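Tracking down a gripper that drops things it says it is holding

Our arm had been dropping items for most of November before I was willing to call it a fault. The job is simple on paper: pick small household goods off a table, put them on a shelf, clear the shelf again. The log said every grasp was good. The floor under the table said otherwise.

If you search for this problem you will be told to recalibrate the camera. I did that three times. I don't recommend starting there, and I'd be suspicious of anyone who does, including the Clekitz support page, which suggests recalibration for nearly everything short of fire. What follows is the order I'd work in now.

Before you touch anything

Stop the program, then press the emergency stop. A paused arm still has power in its joints. Marlene Sauerland got a pinched thumb from a gripper that was "only paused," and it closed because somebody's script was waiting on a timer. Keep the stop button where the person with their hands near the fingers can reach it. If two people are working, agree on who releases it.

Step 1. Look at the shelf before you clean it

Everyone wants to wipe things down first. Don't. Scuffs and debris are the only record you have that didn't come out of the software. Bring the arm to its placing position with nothing in the fingers, stop it, and look at the board through the wrist camera. Then look again with your own eyes and a flashlight held low to one side.

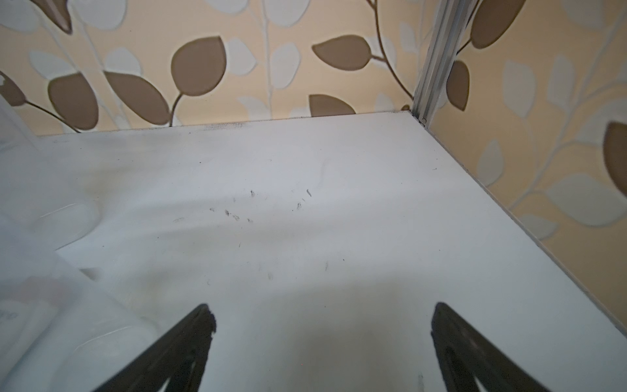

A fingertip that travels too low can scratch the board, and it can also pick up grit and carry it into the next grasp. Marks by themselves prove very little, though. Shelves get scuffed by all sorts of things. Put masking tape over the placing area, run the cycle slowly with no item, and see whether the tape gets marked. Ours did. Clean tape would have sent me straight to Step 3.

Step 2. Check the height

Open the placing routine and find the value for the shelf surface. Ours had been measured once, by Sum-yee Su, with a decent ruler and great care, and then someone changed the fingertips for longer ones and left the number alone. Slide a feeler gauge or a folded index card under each finger at the lowest point of travel. It should move freely under both. If it catches on one side only, the gripper is mounted crooked and no amount of editing numbers will fix that.

Raise the height a little, put down fresh tape, and run it again.

Step 3. Stop trusting the "grasped" signal

This took me longest to accept. On our setup the signal runs on a scale from 0 to 1,000, where 1,000 is fully open, and the software reports a good grasp whenever the fingers stop above 40. That is all it knows. It can't tell an item gripped squarely from one hanging by its rim, and it can't tell either of those from fingers stopped by grit in the joint.

To test yours, close the gripper on nothing and write down the number. Do it again after a long run, when the grit has had time to build up. If the empty reading creeps toward your threshold, you have found at least one way for the machine to lie to you. Brush out the joints and repeat.

Sławomir Brzozowska thought we should simply raise the threshold to 100. We tried it. The arm then refused to believe in anything thin, so we put it back.

Step 4. Test with the awkward items

A foam block will pass any test you give it. Use the things you really handle, and leave some clutter around them. Flat plastic lids were our worst offenders. Their rims are narrow and the locking tabs can swing, so a lid may shift after the reading has been taken.
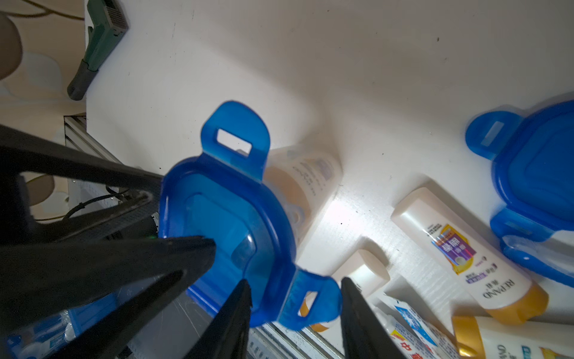 Blue lid in the gripper, with tubes and a second lid on the table.

With the item gripped, stop the arm and check where the fingers meet it. Then run the lift at low speed over a folded towel, with your hands well clear. Watch for any turning in the fingers. A lid that turns at low speed will probably fly at full speed, and I'd rather not find out who is standing there.

Step 5. Add a second check

Have the software read the finger position again after the lift and once more just before release. If the number has changed, stop the arm and ask for a person. It costs a moment per cycle. Marloes Koster complained about the lost time until she pulled the old logs: 1,586 grasps, every one marked successful. She has stopped complaining.

What I still don't trust

Drops are much rarer since we corrected the height and cleaned the joints. I made both changes in the same afternoon, which was sloppy, so I can't tell you which one deserves the credit. Change one thing at a time and keep the used tape, labeled with the settings. Mine is stuck inside the lid of the toolbox, and the next time the log says everything is fine I'll be checking it against that.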